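Home Archive Threads Search Subscribe

2023-05-13
Posted by: Mireille Royer

Re: [darkby-share] takeaway night leftovers and where the bowls go

Hi all,

Tania wrote:

> Can somebody please tell me what happens to the bowls after
> everyone has eaten? I came in the next morning and found two
> in the sink, one on the windowsill and the lids in a drawer
> with the tea towels. Also are we keeping the paper bags or
> not, I have heard both. And who took my lamp?
> Tania Mollah

Thanks Tania, fair questions, and sorry it's taken me a few days (the kids have had colds and I've been living on toast). I can do the bowls and the bags. The lamp I'll get to.

Bowls first. The lumpy beige ones are from the market and they chip if you so much as look at them sideways, so please don't stack them inside each other! Rinse, dry, upside down on the mat, done. They hold their heat beautifully for laksa but the outside traps every bit of sauce, so give it a go with the old toothbrush under the sink. The plain white ones can be stacked as high as you like. Andor bought four of those to replace the ones we lost in November and they've been through everything.

Scrape the food out before you rinse, please. Rice down that sink is how we ended up paying a plumber 300 dollars, and I'm still cranky about it. Grab a spare takeaway bag, stand it at the end of the table, tip your scraps straight in, then the whole lot goes out to the bin when you leave. Which sort of answers the second question: yes, keep the bags, but only the big ones with handles, and only if they haven't got chilli oil through the bottom. Mekdes keeps them flat behind the door. If there are more than will fit behind the door, take some home!
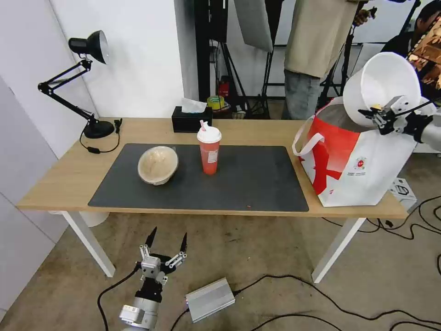 Drinks are a bit of a sore point too. If you've got half a cup left and you mean to come back for it, fine, leave the lid and straw on and put your name on it. If you don't mean to come back for it, tip it out. I've poured away enough flat Zakora to fill a bath. The dark mat does wipe clean, but sugary stuff dries tacky and then everybody's sleeves stick to it. Warm water and a drop of detergent, no spray cleaner, it leaves streaks.

Tania, your lamp: Kristóf borrowed it to fix the zip on his jacket and he says it's back with the bulb you had in it. If it isn't, chase him and not me :)

Next order is from Csizmadia unless somebody objects loudly. I need numbers by the night before, and please say if you want the dumplings, they run out early.

Oh, and tissues, we're nearly down to the last box. I'll get more when I do my shop.

Cheers,
Mireille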